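Boonchu Minor Hockey Association
Minutes of the September general meeting
Upstairs room, Fullstead Arena, 7:00 p.m.

Rattana Khunthong in the chair. Minutes of the previous meeting adopted as circulated.

1. Registration
Total stands at 107 players, down slightly on last season. Under-13 has enough for two teams but only one goaltender so far. Coaches to ask at the Saturday skate whether anyone wants to try the position. Association pads are available in junior sizes.

2. Ice time
The arena has offered the 6:15 slot again. Osteck has given up its late slot on the second sheet and we have first refusal until Friday noon. Agreed to take it for under-15 practices. Rerton would like to share the cost in exchange for every second week - no decision until their request comes in writing.

3. Affiliate players
Long discussion. The current rule lets a team call up an affiliate for 8 games. Under-18 coaches want tournament games left out of the count. Others felt the younger team loses its best centre on the same weekends every year. Motion to exclude tournament games was defeated on a show of hands.

4. Fees
Deposit stays at $200, payable before the first practice. Second instalment due in November. Jersey deposits are separate and will be returned when the jersey is.

5. Equipment
Sweater numbers 8 and 34 are missing from the under-15 away set. Families from last year's team to be emailed. Replacement quote to come to the next meeting if they don't turn up.

6. Other business
Affiliate rule reopened briefly before adjournment.
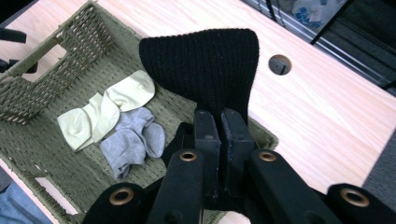

Rattana Khunthong asked that the rule at least be explained to parents before tryouts, as two families last year learned of the limit only once their kids had reached it. Agreed. Adjourned 8:50 p.m.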